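About Rurkik

Rurkik collects and prepares training examples for robot arms that handle household and small warehouse goods. We are based in Woststead and supply recorded tasks, in simulation and on real hardware, to groups that train their own control software. We don't build robots and we don't sell trained models.

The company was set up by Telma Urrutia and Ehsan Dogar, who had worked together on test equipment for packing lines. The first contract was a set of 902 recordings of a single arm putting crockery away. Much of that set had to be made again when it was found that every mug had started with its handle facing the same way. Our present rules on object placement date from that job.

What we record

A recording, which we call an episode, is one attempt at one written instruction. It holds the camera views, the joint positions of the arm, the state of the gripper and the instruction itself, all on a shared clock. Each episode is marked as a success, a partial success or a failure. Failures are kept and delivered unless the client asks us to leave them out.

Instructions are written in plain English before the session and are not changed to suit the result. If the operator is told to put the banana in the bowl and puts it on the plate, the episode is marked as a failure under the original wording.

Simulated work

Most projects start in Sanon, our simulated workcell. Objects can be moved, swapped or recoloured between episodes without anyone resetting a table, and the exact position of every item is known at each time step. Those positions are used for checking and are delivered as a separate file, so that a client can choose to train on the camera views alone.

The tabletop layouts mix objects of different size and shape. In the one used for mixed sorting, a white arm hangs over a perforated grey platform that holds a white cabinet with drawers, three mugs, a plate, a bowl, a spray bottle and two crates, one yellow and one black, along with several smaller items. Instructions for this layout name an object and a destination, and either may be partly hidden from one of the cameras depending on where the arm is. 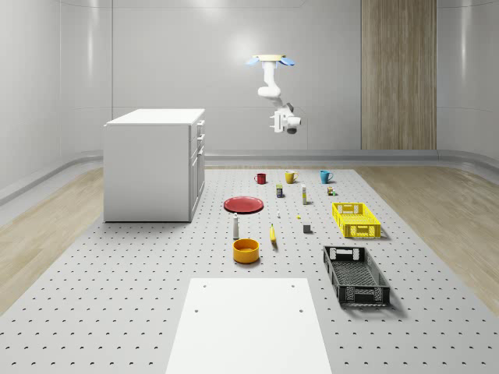
Real hardware

The Rana room has 2 benches, each with an overhead arm and its own set of objects. Operators guide the arm by hand controller. Sessions last 44 minutes, after which the operator changes over and the camera positions are checked against a printed target. An episode recorded between a failed check and the last good one is held back until it has been looked at by a second person.

Objects are bought from ordinary shops where possible. Worn or marked items stay in use as long as their weight and outline have not changed.

Checking and delivery

Every batch passes through 7 checks before it leaves us. They cover missing camera images, clock drift, joint limits, gripper state, instruction wording, outcome marks and repeated starting layouts. The last of these rejects more simulated episodes than all the others. Clients receive the check report with the batch, including the counts of what was removed.

People

Telma Urrutia: managing director, contracts
Ehsan Dogar: hardware and the Rana room
Jui-lin Peng: Sanon, object models and layouts
Noreen Mirani: operator training and instruction writing
Khurram Ansari: checking, file formats and delivery

Working with us

We ask new clients for a list of tasks, the type of arm and gripper they intend to use, and the file format their training code reads. A trial batch is made first, in simulation, and is charged at the normal rate. Hardware sessions for the period after November are booked once the trial batch has been accepted in writing.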